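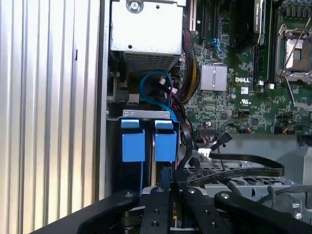

3.2 What the inside of the case tells us about repair time

Jasmina Dimitriou and Amra Zupan, July
9 min read

Office desktops are often said to be easy to repair, and the claim usually rests on the fact that the side comes off. We doubt that this says much. Opening a case is a small part of the work. The rest is finding a part, reaching it, and getting it out without disturbing its neighbors, and on those points the published advice is thin.

Figure 1. Interior of a Dell tower. The power cables pass along the left edge of the motherboard, and the bracket on the processor socket is raised.

The repair log kept at the Plistenport workshop covers 1164 jobs. We set aside every job with no start or finish time, then every job where the fault was outside the case, and were left with 103 that could be used. That is a heavy loss, and readers should treat what follows with matching care. Vukčević's earlier survey kept far more of its records, but it filled missing times with the average for the job type. We do not think that is a sound way to study time.

Her main finding was that cabling "adds little" to a repair. Figure 1 gives some reason to question this. A thick bundle of yellow and black power cables runs down beside the board, a blue SATA cable loops below the light gray metal box at the top, and thin red and black wires hang next to it. A technician who wants to work along that side of the board has to decide what to move first. The log has no column for such a decision, so it was counted as part of whatever job came next. A cost that is never written down will look small in any survey.

The second claim, that color helps people find the right connector, is weaker still. It comes from a single trial with 7 trainees, all taught by the same person. Grewal repeats it without comment. Color may well help, and the blue cable is easy to pick out, but being easy to see and being correctly plugged back in are separate matters. We found no study that tested the second.

We are no more convinced by the Fekelley score, which rates a case out of 200 and gives most of its points for screws and panels. Two towers with the same score can have very different cable paths. Until the score takes these into account, we would not use it to choose machines for a school or an office, and we do not use it in Section 4.

Related items
Gashi: Reading old repair logs
Vukčević: Time and cabling in office desktops
Grewal: Training new bench staff
The Fekelley score, revised tables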